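Workshop > Notebooks > Textiles bench > Folding, April

Picking up from the Brondum batch. Shelf insert is the 3-level one now, old one went back to Casport. Black cloths first, navy garments after – keeps the lint apart, sort of.

Fold spec still the Henríquez one: long edges in, then half, then half again, press flat with the palm. Tried thirds on a few, they spring open on the shelf. Back to halves. Width after folding 121 mm is too narrow for the insert, they slump sideways. Need wider first fold, redo the card.

Black on the white top is so much easier to square up than on the old gray bench. Corners show right away. Edge toward the uprights, open side toward me.
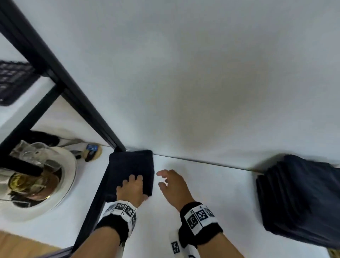
Does the folded edge or the open edge face out on the shelf? Folded edge out, every time – open edges catch when you pull from the middle of a stack.

Navy stack: edges drift if the pile gets tall. Square it up every few peices with both hands, dont wait till the end. Bottom layers get crushed and then look thinner than the top ones, so the label height is off. Left it.

Skiltico labels, lot 721, adhesive weak on the black cloth. Fine on navy. Ask for the other kind, min order is 400 I think, check.

To do
- rewrite fold card w/ new width
- lint roller, again
- wipe tabletop before the navy, black fuzz shows up teh second you look
- shelf labels on the uprights

Stopped 4:40 pm, rest tomorow.

Last updated: April
Textiles bench notebook | Contact the workshop | Back to top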